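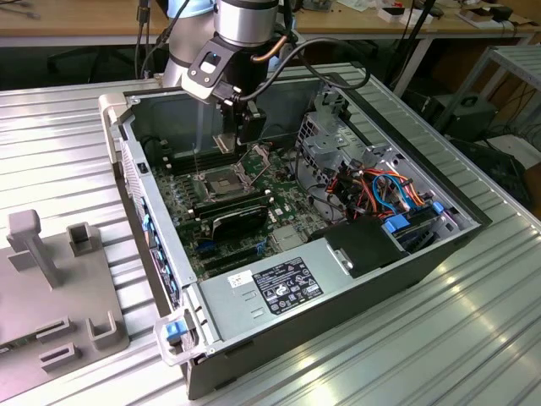 **Week 4 handout: comparing two grippers on the memory task**
Adanech Yimer, Mar 9, 2018

You will run the same job twice, once with the Nillow parallel gripper and once with the Gestari. The job is to pick a memory module from the fixture and seat it in a slot on the motherboard.

1. Home the arm and load the tool offset for your gripper. They differ by 12 mm in Z.
2. Set the jaw force to 47 N and leave it there for both runs.
3. Approach from directly over the slot — the drive cage leaves little clearance on one side.
4. Do 64 insertions per gripper. Log each as seated, jammed or dropped.

Last year's group got 58 seated with the Nillow. They used the older Onden controller, so don't treat that as a target.

Watch the cable at the wrist when you rotate past 90 degrees. If it catches, stop and re-route it.

Write-ups are due in April. Include your raw log and the colour-coded force plots.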